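3.2 Der Snackkorb als Ort des Haushaltsgesprächs

Wer über das Essen in Familien schreibt, landet fast von selbst am gedeckten Tisch, bei den gemeinsamen Mahlzeiten also, zu denen es eine reiche und, wie ich gern zugebe, oft wunderbar zu lesende Literatur gibt. Sehr viel weniger wissen wir über das, was zwischen den Mahlzeiten geschieht: den Griff in die Schublade nach der Schule, die halbe Tüte auf dem Weg zum Telefon, das kleine Päckchen, das man einem Gast hinlegt, noch bevor der Kaffee durchgelaufen ist. In unseren Gesprächen in Ustalcombe kam dieses Dazwischen so hartnäckig zur Sprache, dass wir ihm schließlich einen eigenen Leitfadenteil gewidmet haben. Insgesamt nahmen 44 Haushalte teil; in 30 davon konnten wir ein zweites Mal zu Besuch kommen, was uns bei diesem Thema besonders wertvoll erscheint, denn über Süßes und Salziges spricht man beim ersten Mal gern ein wenig zu brav.

Die einzeln verpackte Kleinportion spielt dabei eine größere Rolle, als wir es nach dem Vorlauf im Juni erwartet hatten. Damals hatten wir vor allem nach Großpackungen gefragt, nach dem Vorratskauf und nach den Regeln, die sich daran knüpfen. Irja Kuusisto, die die Vorgespräche führte, notierte aber schon nach wenigen Besuchen, dass die Befragten immer wieder auf die kleinen Tüten auswichen – auf das, was man einstecken, verschenken, abzählen und notfalls auch verstecken kann.

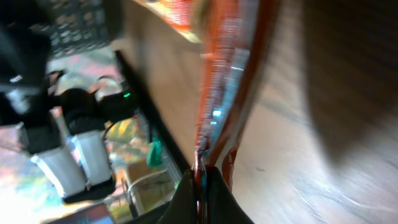

In der Packungsforschung wird die Kleinportion meist unter dem Gesichtspunkt der Menge behandelt: Isst man weniger, wenn die Tüte kleiner ist, oder greift man nur öfter zu? Die Frage ist berechtigt, und wir wollen sie keineswegs beiseiteschieben. In den Haushalten selbst wurde sie jedoch selten so gestellt. Eine Mutter von zwei Kindern sagte uns, für sie sei die kleine Packung vor allem »eine Art Währung«, mit der sich der Nachmittag regeln lasse: eine nach den Hausaufgaben, eine zum Tauschen, und wer seine schon am Vormittag gegessen habe, der habe eben gewirtschaftet. Ein älteres Ehepaar erzählte, und zwar mit sichtlichem Vergnügen, dass jeder der beiden eine eigene Ecke im Schrank habe und man sich gegenseitig nur mit Ansage bediene. Die Ansage, so der Mann, erfolge gelegentlich auch nachträglich.

Solche Absprachen haben wir nach einem Vorschlag von Fredy Quispe in offene und stille Regeln unterteilt. Offene Regeln werden ausgesprochen und lassen sich im Interview ohne Umwege erfragen. Stille Regeln zeigen sich erst an der Ordnung der Dinge, etwa daran, was oben liegt und was unten, was auf dem Tisch stehen bleiben darf und was vor dem Abendessen wieder verschwindet. Wir geben gern zu, dass die Grenze fließend ist. In mehreren Fällen wurde eine stille Regel genau in dem Augenblick zur offenen, in dem wir danach fragten, und es gab darüber am Küchentisch auch einmal eine recht lebhafte Diskussion, die wir mit Einverständnis der Beteiligten weiterlaufen ließen.

Als Behältnis wurde uns am häufigsten der Korb genannt, vor der Schublade und der Blechdose. Das hat uns gefreut, denn der Korb ist für die Forschung ein dankbarer Gegenstand: Er steht offen, er lässt sich auf den Tisch holen, und sein Inhalt kann herausgenommen und besprochen werden (vgl. Abbildung 2). Yaneth Rengifo hat daraus das Verfahren entwickelt, das wir im Folgenden als Auslegegespräch bezeichnen. Die Befragten breiten ihre Vorräte vor sich aus und legen sie anschließend nach eigenem Gutdünken zurück, wobei sie erzählen, für wen oder für welche Gelegenheit das jeweilige Stück gedacht ist. Die Reihenfolge geben wir nicht vor.

Abbildung 2: Snackpackungen auf einem Holztisch, daneben ein dunkelgrauer Kunststoffkorb mit einer einzelnen kleinen Packung. 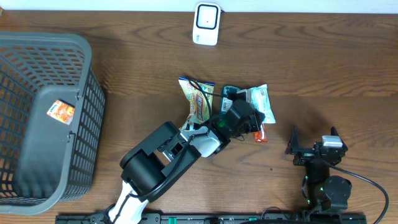

Ustalcombe, Juni

Die Feldnotiz, mit der wir die Auswertung beginnen möchten, stammt von Deisy Betancur und ist hier nur leicht gekürzt. »Frau K. legt zuerst zurück, was den Kindern gehört, dann das für Besuch. Ihr Eigenes bleibt bis zuletzt liegen. Auf meine Nachfrage lacht sie und sagt, das komme ohnehin nicht in den Korb.« Dieses Muster, bei dem die eigenen Vorräte einen gesonderten und oft recht beweglichen Platz haben, begegnete uns auch in anderen Haushalten, und wir kommen in Abschnitt 3.3 ausführlich darauf zurück, wenn es um Großzügigkeit und Heimlichkeit beim Teilen geht.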